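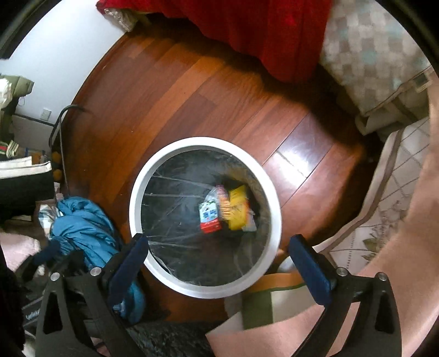
Woltow Film Club

I went into Trollivance wanting to be wrong about it. Everyone at the club had been telling me since February that it was the one to see, and when that many people agree about a slow Scandinavian-looking thriller I start checking my watch in the foyer.

It runs 111 minutes. You feel most of them. Floor Van Acker plays a surveyor sent up a fjord to measure a village that may or may not want measuring, and for the first half hour she's terrific: clipped, tired, a bit rude to the locals. Then the script decides she has a Past. We get the dead brother, the flashbacks in grey-blue, the same shot of a rowboat that I've now seen in about every second film with a lake in it.

Ruben Wuyts directed, and he can certainly point a camera at weather. There's a sequence on the ferry, no dialogue, engine noise only, that I'd happily watch again. But I don't buy the claim going around that the silence is "doing the work". Sometimes silence is a writer who hasn't worked out what people would say. When Sem Hoekstra's priest finally opens up in the boathouse, he explains the whole mystery in one go, like a bloke reading out the instructions for a barbecue.

And the troll. Look, I'm not against a troll. I'd have been keener on it if the film had been. We see a shoulder, a bit of mossy back, and then a lot of actors staring past the camera with their mouths open. Irfan said afterwards that it's a metaphor for grief. Maybe so, but that's what he said about the bear in Plikum, and the bear in Plikum was a bear.

The colour is lovely, I'll give it that. Griet Van der Linden's score is good too until the choir turns up. Would I pay full price? No. Would I watch it at home on a wet night with the heater on? Probably, and I'd skip from the ferry to the last 8 minutes, where it remembers it's meant to be scary.

Arabzadeh is up next and I'm told that one's a masterpiece as well. We'll see.

770 views
8 comments
Share

Recent posts
Plikum: the bear is a bear
Do we need another director's cut?
500 seats and no leg room
Subtitles, dubbing and my dad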